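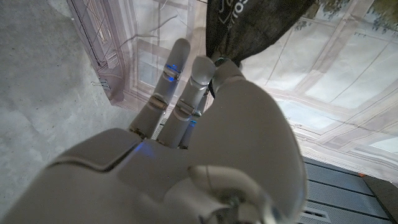

One reader wrote after the last post that the Dirnix van never had a proper reverse gear, and that you stopped the engine and started it again running backward. I had it down as a normal three-speed with reverse. The reader is right about the early vans. The later ones had the gear.

I should go back and set this out in order, as the last post jumped around.

Dirnix started out making pumps for farms in Ninetitz. The vans came later, when the pump business slowed down and there was a big shed with nothing going on in it. The first van was a three-wheeler with one wheel at the front and a two-stroke engine under the seat. It had a canvas back and one door, on the curb side. The engine was air cooled and small enough for two people to lift out, and the handbook tells you to do it that way.

On a two-stroke like this the engine will run in either direction if the ignition is set up for it. On the early Dirnix you turned the key the other way and pushed it in. Then you had all three gears going backward. I have only tried second, in a field. The steering gets very light.

The second version had four wheels, a steel back and a real reverse. Most people who know the name at all know this one. It was sold to bakeries and laundries, and the post office in Etaddale ran 2 of them for a while. The brochure gives the load as 1,000 pounds. I would not put that much in mine. The rear springs are the same ones used on the three-wheeler with an extra leaf added, and they sag.

How many were built is harder. The figure that gets passed around is 3,000 for both versions together. I have not found where it comes from. The chassis numbers I have seen would fit with it, but they skip, and there may be pumps mixed into the same number series. The lowest one I have written down is on a gearbox with no van around it. 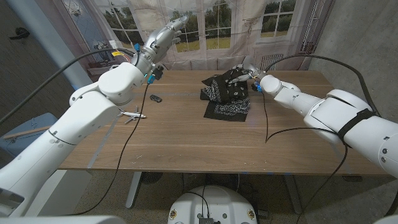 Etaddale Old Van Club, Records Section

Parts are the next thing people ask about. Brake shoes are easy because they were bought in from outside and used on small trailers too. Front wheel bearings are a standard size. Door handles are bad. They were cast in a soft gray metal that cracks at the square hole, and every used one I have bought was already cracked or went soon after. A brass copy works if you file the hole carefully.

Srisuk carburetors were fitted to the four-wheel van and they can be rebuilt, but the float needle has to be the short type. With the long one the fuel level sits too high and the engine floods on hills. I drove mine that way for 11 months before I worked it out, and blamed the fuel pump the whole time.

The badge on the nose should be green with cream letters. Red ones are copies. The old handbook shows the badge on the left side of the grille opening, and mine is in the middle, where there are also two filled holes to the left of it. I have left it where it is.

Next I want to get the wiring diagram for the early ignition switch redrawn. The one in the handbook has two wires with the same label. If you have a three-wheeler with its original loom, please write down the colors at the back of the switch and send them in.

Posted 5/20/19 in Vans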